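Open Day at the Wonside Kitchen Works

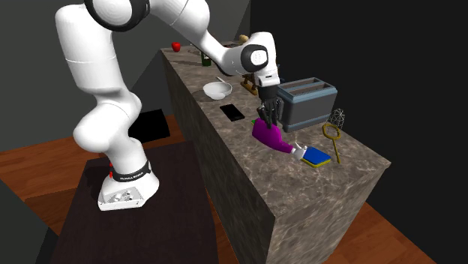

An eggplant on a marble-topped counter.

I have wanted to see the inside of Wonside ever since we started looking at counters for our own place, and last month they finally opened the doors for a day! I got there 15 minutes early and there was already a line.

The stone hall comes first. Slabs stand on edge in long racks, and you walk between them like you're in a library (a cold one, bring a sweater). Our guide wet one down with a sponge and the veins jumped right out. I could have stayed there all morning. The saw runs under a curtain of water and is much quieter than I expected, more of a hiss.

Next door is the edge shop, where they polish by hand. They let us feel a counter edge at each stage, from rough as a sidewalk to smooth as soap. A slab I loved, a gray one called Kundska, takes 90 minutes per edge. It was way out of our budget, but I have a sample chip in my coat pocket and I keep taking it out.

Lunch was in the yard, from the Tạ noodle stand. Get the one with fried eggplant, and go before noon, as the line gets long. The Zeva showroom upstairs had model kitchens with every drawer open for poking around in, and I poked around in all of them.

Entry was free, parking was not. The next open day is planned for December and takes 200 people, so sign up early.

Posted 11 January 2021

Comments (3)

marblefan: Did they say how to get lemon stains out? Asking for my counter.

tess_k: The noodles!! Went back for seconds.

oldhouse: Is the hall okay with a stroller?

This site uses cookies. By reading on you accept our cookie policy.

Contact | © 2021 | Back to top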